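Liva Pedal Trash Can -- White with Gray Pedal

Sold by Sovitz Home Goods
Item no. 205
In stock, ships in 3 working days

Product details

The Liva is our smaller pedal can for kitchen, office kitchen or break room. The body is white plastic with a smooth matte surface. The pedal is gray and sits low at the front. You press with the foot and the lid goes up, so your hands can stay with the food or the plates. When you take the foot away, the lid comes down by itself.

We sell this can since February and most of the questions we receive are about the pedal, therefore we write a little more on it. The pedal part is hinged and it comes out from a slot near the bottom of the housing. It has fine ribs on top, so that the shoe does not slip. For transport the pedal is pushed up, and the first time it can feel stiff. Please pull it down with the fingers before you use the foot. After 2 or 3 presses it moves normally.

The lid

The lid is light gray and white, with a flat top panel which is slightly lower than its border. On the front rim there is a small rounded button or latch. For daily use you do not need it, the pedal is enough. For cleaning, open the lid fully and wipe the inside with a damp cloth. A normal dish soap is fine. Please do not use scouring powder, the matte surface will get marks from it and they do not go away.

Bags

Any thin kitchen bag of suitable size will fit. Fold the edge over the rim all the way around and then close the lid. A bit of the bag will show under the lid, this is normal. If you prefer that less is showing, pull the bag down from the inside and make the fold shorter. The Ross bags in our shop fit well, but they are not included in the price.

Where to put it

On the floor the can should have its back against a wall or a cabinet, then it does not walk away when you press the pedal. It can also stand on a table for a party or a snack corner, where people want to throw away cups and napkins. On a table you can work the pedal by hand -- leave some free space before it.

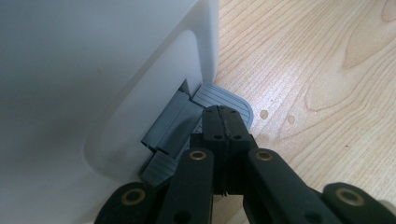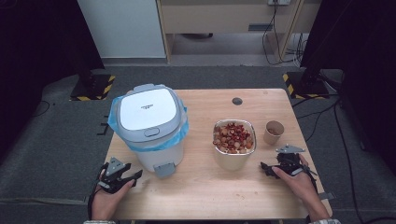
In the box

1 trash can with lid and pedal, already assembled
1 leaflet with cleaning advice

Not included: bags, and the odor filter from the Bekham series (it does not fit in this model, please do not order it together).

Delivery and return

The can is sent in a carton with paper filling. Please check the pedal and the lid on the day of arrival. If something is broken, write to us within 7 days and add a photo of the damage, then we send a new one and you do not need to return the old one. If you only changed your mind, a return is possible while the can is unused and in its carton. In this case the return shipping is paid by the customer.

Pedal parts can be ordered separately. Write to Raymonde Grewal in our spare parts department and mention the item number. She will also tell you if the part is in stock, because it is not shown in the web shop.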